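Stanby K2 Round Kitchen Bin: Long-Term Review

The K2 is the smaller of two open-top bins in the Stanby range. I bought it in August to replace a Wirura pedal bin whose hinge had failed, and it has been in daily kitchen use since then.

The empty bin weighs 900 grams. That is light for its size, and it slides on tile if you catch it with a foot. The base has a shallow rim underneath but no rubber feet. The Wirura was heavier and stayed put.

Liner fit is the main weakness. Stanby sells its own bags, but they are overpriced. Gumetti medium bags fit if the top is folded over twice. Anything smaller slips down the wall once the load gets heavy.

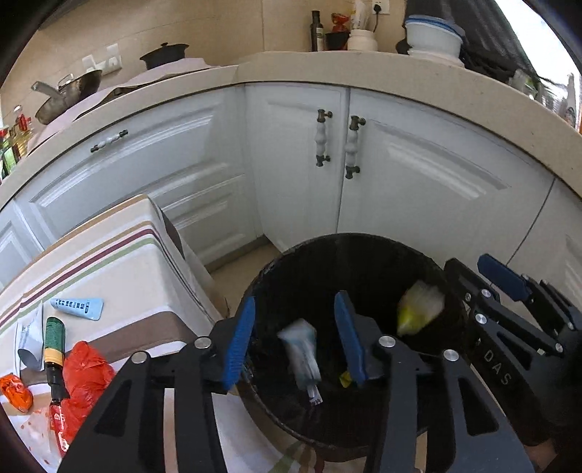 Odor control depends entirely on how often the bag is changed. With vegetable scraps in it, two days is the practical limit in summer. Dry packaging can stay until the bin is full.

Cleaning is simple. The inner wall has no seams or ledges, and dish soap with a soft brush takes 5 minutes. Avoid scouring pads, which leave marks that hold grease.

The Espinoza equivalent costs more and comes with a retaining ring for the bag. If you change liners often, it is worth the difference. For a low-cost bin under a counter, the K2 is adequate.

Rating: 3.5 out of 5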